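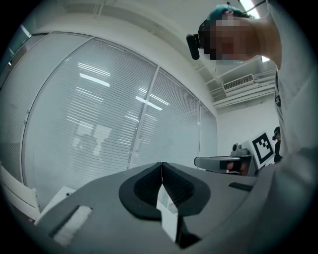

The new rate works out dearer for any tenant who runs machinery for less than half the day, Socorro Apaza told the meeting on Sunday, and the notice sent to units gave no worked figures by which to check it.

News > Local business > Premises

Reading time: 2 minutes

Tenants of the Waltard workshops are to be billed for electricity by individual meter from November, ending an arrangement under which supply costs were divided by floor area.

The change affects 52 units on the two lower floors. The upper floor, let mainly as offices, was moved to separate meters when the lifts were replaced and will see no alteration.

Under the present system each tenant pays a fixed share of the building's bill, set when the lease is signed and reviewed once a year. The new charge has two parts: a standing amount covering stair lighting, the goods lift and the loading bay, and a unit rate for power drawn inside the workshop. The standing amount is the same for all units regardless of size.

Cidonov, which manages the building, said the floor area method had become unworkable after several tenants installed kilns and compressors. Consumption on the ground floor rose by 19 per cent over the last billing year, while the number of occupied units did not change.

Mirko Amato, speaking for the managers, said readings would be taken remotely at the end of each month and invoices issued within seven days. Tenants may ask for a manual reading if they dispute a figure. The first such request in any quarter is free of charge.

Installation will require the supply to each corridor to be switched off for around four hours. Work is planned for early mornings, beginning at 5 a.m. on the east side, and tenants with refrigerated stock have been asked to notify the office in advance.

Several of those present at the meeting asked how the standing amount had been calculated. Vittoria Benedetti said the smallest units, at under 200 square feet, would pay the same towards the goods lift as those with their own loading doors, and asked for a lower band. Amato said a banded charge had been considered and would be looked at again after two quarters of readings.

Leases that state a fixed electricity contribution are not affected until renewal. Tenants unsure of their terms should check the schedule of service charges, where the contribution, if there is one, is listed separately from water and refuse.

A sheet of worked costs for three typical units is to be posted in the entrance hall before the first corridor is switched over.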